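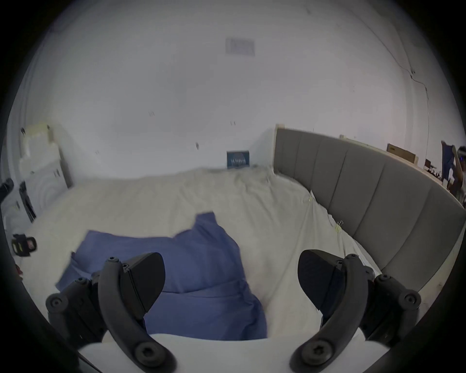 HOME & LIVING | GALLERIES

Making the Bed, Eventually
September 2018

Print this page | E-mail this to a friend

The spare room at Nestia gets the good light and the bad linens. We set aside a Saturday morning for changing the bed, a job that takes ten minutes in other people's houses.

Blue on cream. The periwinkle piece has been folded, in the sense that somebody once had folding in mind. It may yet be called upon to cover a pillow. The creases are its own work.

The sheet. Cream-white, and wrinkled from one end of the mattress to the other. The label promised "easy care," and we have taken that as permission to leave the iron in the closet.

The headboard. Gray, upholstered, and the only thing in the room that holds its shape without being asked. The sheet is tucked in along that side. We were proud of the tuck and stopped there for coffee.

Still to come: the top blanket, a choice between 2 quilts (both too warm until the weather turns), and a ruling on whether blue goes with gray. The household is split. Guests have been told to bring an opinion and, if possible, their own pillow.

Print this page | E-mail this to a friend

We use cookies to remember your settings. By continuing to browse Nestia you accept our cookie policy. OK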